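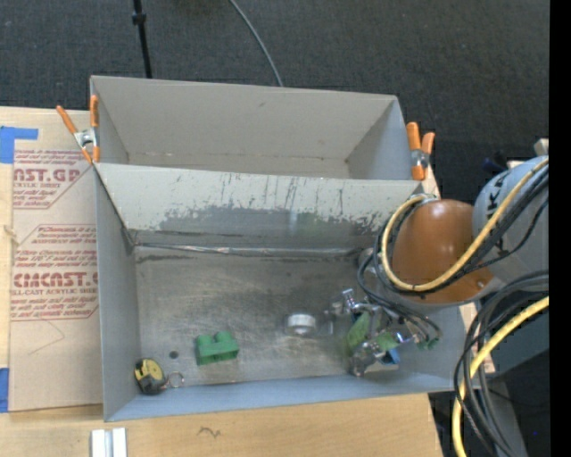
Does rust converter work on thin sheet metal, or is it just expensive paint?

Posted by Leokadia Sobczak, Sep 27, 2023

I have a steel storage box in the shed that has started to rust along the bottom seam. My brother-in-law swears by Siment converter, 14 dollars for a tiny bottle. The label says it "turns rust into a protective layer," which sounds like something you'd say about any black paint. I only need the box to last a couple more winters. Has anyone used this stuff and then looked at it again a year later? Reviews written the same afternoon don't tell me much.

dullchisel

I've used two brands, Siment and the Skireck one. Both turned the rust black. The Skireck patch was bubbling by December, but I'd skipped the wire brushing, so take that for what it's worth. These products only react with the rust they can reach. If it's flaking, the stuff sits on top of the flakes and comes off with them. Brush it hard, wipe off the dust, let it dry, two thin coats, then real primer and paint over that. I doubt the converter does much on its own outdoors.

Seams are the worst place for it. Water gets in behind the fold and you can't brush in there. Poke it with a screwdriver before you spend anything. If the tip goes through, you're shopping for a new box.

garagemike846

just buy a plastic one

pennywort

Is it galvanized? Check first. Several converters say on the back not to use them on zinc, and people find that out after the paint peels. I'd also ask why it's rusting at the bottom. Mine sat flat on concrete for 6 years. I put it up on scraps of lumber and the rust pretty much stopped spreading, with nothing on it but leftover primer.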